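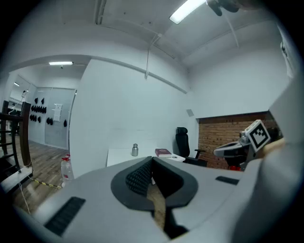 Light gray housing with ribbed vent slots, wood floor underneath.

Rorkilik Bindery – Frequently Asked Questions
Last updated 2023-05-15

What kinds of books do you accept?
Case-bound and paperback volumes, theses, yearbooks, bound journals and family records. Spiral-bound items are accepted if the inner margin is at least 3/4 inch after trimming. We do not take parchment, scrapbooks with adhesive pages, or anything with active mold.

What is the difference between a recase and a full rebind?
In a recase, the text block is kept as it is and a new or repaired cover is attached. In a full rebind, the old spine lining and adhesive are removed, damaged folds are mended, and the sections are resewn before a new case is made. A recase is enough when the sewing is sound. If sections pull forward when the book is opened flat, order the rebind.

Is there a page limit?
The sewn limit is 1,208 pages on standard text paper. Above that, the work is split into two volumes. Adhesive binding is limited to 247 sheets.

Which cover materials are available?
Biria is a coated cotton cloth and the default for library work. It wipes clean with a barely damp cloth. Kramer is an uncoated linen with a visible weave; it takes blind stamping well but shows fingerprints in the lighter shades. Samples of both can be mailed on request.

Can you match the color of an existing volume?
Within the range we stock, yes. Send one volume from the set. We match to the back board, as the spine is usually faded. An exact match cannot be promised for cloth made before the current range.

How is the lettering done?
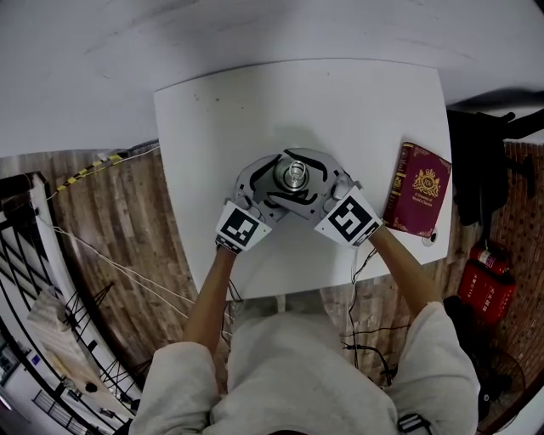
Titles are stamped with heated brass type and foil. The minimum size is 10 point on Biria and 14 point on Kramer, where the weave breaks up thin strokes. Crests and seals need a custom die, made from vector artwork supplied by the customer. Dies are kept on file for later orders under the same account.

Can old foil be restored?
No. New foil over old rarely lines up, and the pressure can crush the cloth. We can cut out the original title panel and mount it on the new cover.

What adhesive do you use?
Varix, a pH-neutral PVA, for spines and cases. Wheat paste is used for paper repairs and can be requested for endpapers at no extra charge. Allow extra time for drying.

How long does an order take?
Single volumes take four weeks from receipt. Runs of more than 100 copies are scheduled separately, and a run of 200 takes around nine weeks. Thesis orders received in December are returned in the new year.

How should I pack a book for shipping?
Wrap it in plain paper, then in a sealed plastic bag, and place it flat between two pieces of corrugated board cut slightly larger than the cover. Do not use rubber bands. Loose pages go in a separate envelope, numbered in pencil on the lower outside corner. Put the order form on top, inside the box.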